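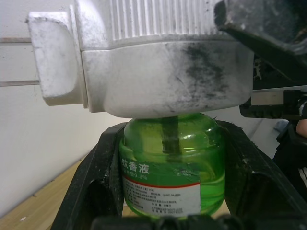 Desk note from Serance: a grubby heater is a cosmetic complaint, and the ticket should stay closed unless the thing has stopped working. Has anyone tried another outlet?

2022-06-28
Posted by Ridgeway front office

Reopening. Yes, I tried another outlet. I tried 3, including the good one behind the copier that we don't tell people about. The unit gets faintly warm, smells of nothing, and the mosquitoes hold their meetings directly on top of it. I accept that the dirt is cosmetic. I would still like to know what the black smudge is before I leave it plugged in overnight.

Done so far:
- Unplugged, left to cool, wiped the prongs with a dry cloth. The cloth is now a different color. The housing is not.
- Unscrewed the refill and looked at the wick. It goes down into the liquid and there is plenty of liquid, so we can stop discussing whether it's empty.
- Swapped in the spare refill from the March order. Same result, 38 bites reported by the night desk, who may be rounding up for effect.

Reply from Serance asked whether the white bottle in the same drawer was a refill too, and could I try that. I went and looked. 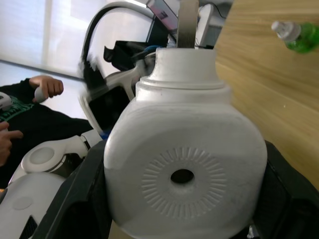

White bottle, neck open, metal strip standing up out of it. Green bottle at right for comparison.

I am not screwing that into anything. It has a sunburst pattern on the front with a hole in the middle, and no one here will admit to knowing what it's for. If it belongs to Trorneck, they can have it back.

Requested: one replacement heater, same fitting, so we can use up the green refills. Flekberg has them on the supply list. Please don't send another box of refills. We have refills.

Status: open, waiting on parts. Windows: closed, waiting on parts.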